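Notes on moving the Zumach practice site to the new templates. Posting in pieces as I get through them.
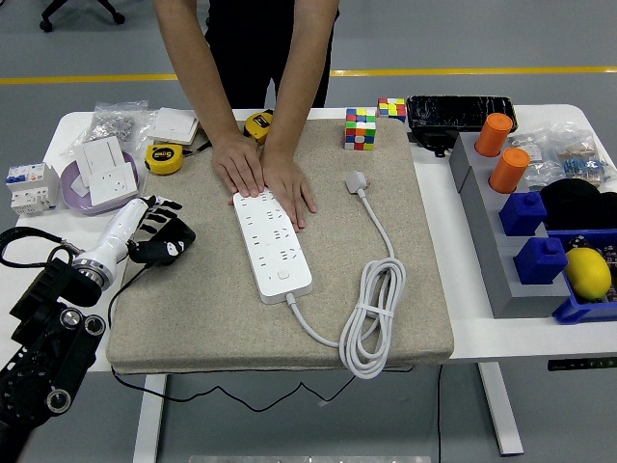

Starting point: a dental group with two offices, one shared site, 115 pages. Static files, edited by hand over several years. Every page carried its own copy of the navigation.

Adding one treatment to the menu meant editing 115 files. The last time they did it, nine were missed. Those nine still linked to an orthodontics page that was removed in November.

First step was an inventory. I ran a link checker over the whole thing and dumped the output to a text file. 1,528 internal links, counting duplicates in the menus.

Of those, 1,214 were navigation links. All of them can come from one include file. What remains is links inside body text, and those have to be checked by eye.

The include is plain server-side. The host, Nistor, allows it on the shared plan but has it off by default. You have to turn it on per directory, and the control panel doesn't say so. One line in the config file.

File extensions: I kept .html and told the server to parse it. Renaming to .shtml would have broken every bookmark and every search engine listing for no gain. Parsing every page costs a little server time. At this traffic it doesn't matter.

Treatment pages next. The old ones were laid out in nested tables, up to six deep on the implants page. Replaced with a two-column layout in CSS, left column fixed, right column fluid.

Tested in IE 6, IE 5.5, Firefox 1.0 and Opera 7. IE 5.5 gets the box model wrong, so the left column comes out narrow. Used the usual voice-family hack and put it in its own stylesheet so it can be dropped later.

IE 5 on the Mac gets the unstyled page. It reads fine from top to bottom. The practice was told and agreed.

Text size was set in pixels everywhere, which IE on Windows won't resize. A lot of the people reading the denture pages are going to want it bigger. Changed to percentages on the body and ems below that.

Watch for ems compounding in nested lists. The fee schedule has a list inside a list inside a table cell, and the inner text came out too small to read. Reset the inner list to 1em.

Appointment form. The old one used a mailto action, so it only worked if the visitor had a mail program set up. Anyone on webmail or a library computer pressed Submit and got nothing.

New form posts to a script on the server and mails the front desk. Fields: name, phone, preferred office, preferred time, new or existing patient. I took out the medical history box. That text was going over plain email and has no business there.

The script checks for line breaks in the name and email fields before it builds the headers. If you skip that check, somebody else can use your form to send their own mail. Fesach's form script, which the previous developer had installed in a test directory, doesn't check. Deleted it.

Redirects: the treatment pages moved into one directory, so each old address gets a permanent redirect. Written out one per line. I tried a pattern first and it caught the staff pages too.

Leave the redirects in place. Printed brochures with the old addresses are still in the waiting rooms, and the Velevlow directory still lists the old emergency page.

Page titles. All 115 had the same one, the practice name and "Welcome". Now each has the treatment or section first, then the practice name, then the town. Boring work – took most of an afternoon.

Office hours were on the home page, the contact page, the footer and both location pages, and three of the five disagreed. They now sit in one small file per office and get pulled in wherever needed. Front desk edits that file and nothing else.

Went live 2005-01-06, early morning. Access log shows one 404 that matters, a PDF of the new patient form linked with a capital letter in the name. The old host didn't care about case. This one does.

Still open: the print stylesheet for the directions pages, and the map images, which are large and need to be saved again at a sensible size.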